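The projectionist at Garkdale asked not to be named, on the grounds that the town is small and the cinema smaller. I met her on the steps of the Dawber, a single-screen house that has shown films since the silent days, on the morning of 22nd September. She had a print to inspect before the matinee, so we talked at the rewind bench while she worked.

The print was a British crime picture, The Brustby Road, made quickly and cheaply in the early fifties and hardly seen since. The Dawber is opening its autumn season of old second features with it. She chose the titles herself.

"They were made to fill the bottom half of a programme," she said. "An hour and a bit, then the ice creams, then the film people had come for. Most of them were never reviewed. Some of them are dreadful. But you get one in every batch where somebody was really trying."

I asked what she meant by trying.

"In this one it's the lighting. There's a scene in a lorry drivers' cafe where the brother comes in to ask for money. They had two lamps, I should think, and whoever was behind the camera put one of them outside the window. So his face goes in and out as the traffic passes. It can't have cost anything. It lasts a minute and a half and it's better than the rest of the film put together."

She wound on by hand and stopped at a splice, ran her thumb along it and carried on. The print came from Flosen, the lending collection that supplies most of the Dawber's older titles. It arrives by van in cans, with a sheet listing every join and scratch found the last time it went out. She adds her own notes and sends it back.

"I read the sheet before I read anything else. It tells you where the film's been. This one had a hard time on its first run, you can see that. The end of reel three has been through a projector with a bad gate. After that it sat on a shelf for years and nobody touched it, and that was the best thing that could have happened."

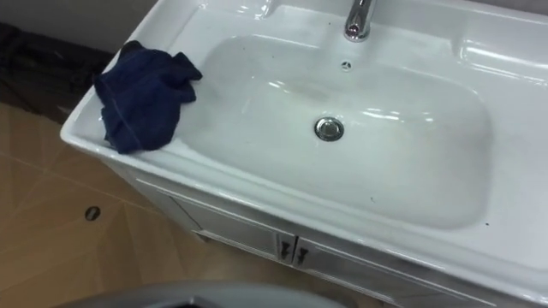 The washbasin, with its pop-up drain.

She came to the job sideways. She was selling tickets at the Dawber on Fridays and Saturdays when the old projectionist let her sit in the box during the second house. By the following April she was lacing up on her own. She has been there ever since, through the change to digital and, in a small way, back again.

"When the digital machine went in they wanted to take the old projectors out. I asked them to wait. I said it would cost more to get them down the stairs than they'd fetch, and that was true. So they stayed. One of them is running today."

How often does she use them?

"For the seasons. The rest of the week it's digital like anywhere else. I don't mind digital. If you've seen a good scan of a film you've only known from a worn print, it's like having the windows cleaned. What I mind is when people tell me it's the same thing. It's a different thing. You can like both."

I put it to her that most of an audience wouldn't notice.

"Some do. They don't know what they've noticed. They come down afterwards and say it looked warm, or it looked soft, or it looked like the pictures used to. One man said it looked alive, and then he was embarrassed and went off to find his coat." 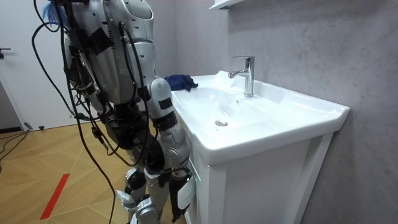 She has less patience for the way old films get talked up. The word "masterpiece" doesn't appear in the Dawber's printed programme, and she has taken "lost classic" out of it more than once. Her note for The Brustby Road is four lines long. It gives the running time, says the plot doesn't bear thinking about, and tells the reader to watch out for the cafe.

"If you promise people a masterpiece they sit there with their arms folded. If you tell them it's a daft little thriller with one marvellous scene, they lean forward. They're waiting for it. And then they find something else in it that I've missed. Last season somebody pointed out that the same hat turns up on three different men in one film. I'd seen it five times and never spotted the hat."

The plot, for the record, concerns a garage owner who agrees to hide a car for his brother and finds he has hidden rather more than that. There is a girl singer, who gets one song, and a police inspector who is always putting on or taking off his gloves. The last ten minutes are a chase over a gravel works. It was shot in daylight and printed down to look like night, and the shadows give it away.

"Oh, the shadows are hopeless," she said. "Great long shadows, and he says he can't see his hand in front of his face. People laugh. I let them laugh. It's a good laugh, there's no spite in it. Then the inspector gets to the top of the conveyor and looks down, and they stop laughing, every time."

The Dawber seats 687. It has not been full for a second feature in her time and she does not expect it to be. The upstairs is kept shut except at Christmas. She would like to open it for one show this season, mainly for the view.

"The screen was hung for the circle. You sit up there in the middle of the front row and the picture is dead level with your eyes. Downstairs you're always looking up a bit. I know it's the heating, I know all the reasons. I'd still like to do it the once."
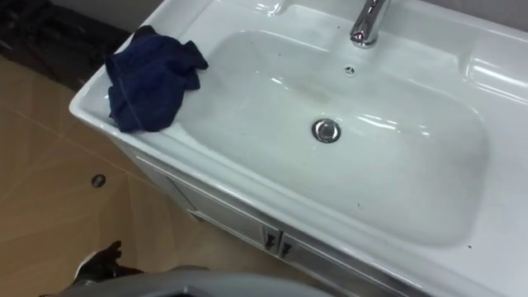
We moved on to money, which she discussed without much interest. Hire of a print, with the van both ways, comes out of the season's budget of £800, and that has to cover the printed programme as well. It is why she goes for films nobody else is asking for. A well-known title can swallow the lot.

"People say to me, why don't you show such-and-such, and it's always something they've got at home. I'm not being rude about it. They want to see it big, and they're right to. But I can get four of mine for one of those. And they can't see mine anywhere else."

Is there anything she has been trying to get and can't?

She thought about it while she changed reels. There is a comedy she has wanted for years, set in a seaside boarding house, of which Flosen holds everything but the second reel. The collection has it down as number 3222 in its list and will lend what there is for study. She has watched it that way, on a viewing table, with a typed page in place of the gap.

"Reel one ends with the landlady going up to see what the noise is. Reel three starts and she's married. I've read the page, so I know what happens, but I don't believe it. I think it must have been very funny. I think about that reel more than I think about some whole films."

Would she show it incomplete?

"I'd like to. I'd put the page up on the screen and let everybody read it together. I've asked. They haven't said no."

By then she had reached the end of the last reel. She wrote two lines on the sheet, both about perforations, and put the lid on the can. The usher had arrived downstairs and was setting out the boards. I asked whether she would be watching the film or just running it.

"You can't really watch from the box. You've got the glass, and the noise, and you're listening out for the change-over. I see the first minute of every reel and the last minute of every reel. The middles I have to take on trust." She looked at the clock. "But I know where the cafe scene comes. I'll be at the window for that."

The season of second features runs at the Dawber, Garkdale, on Saturday afternoons. Tickets are sold at the door, and the programme is free from the box office.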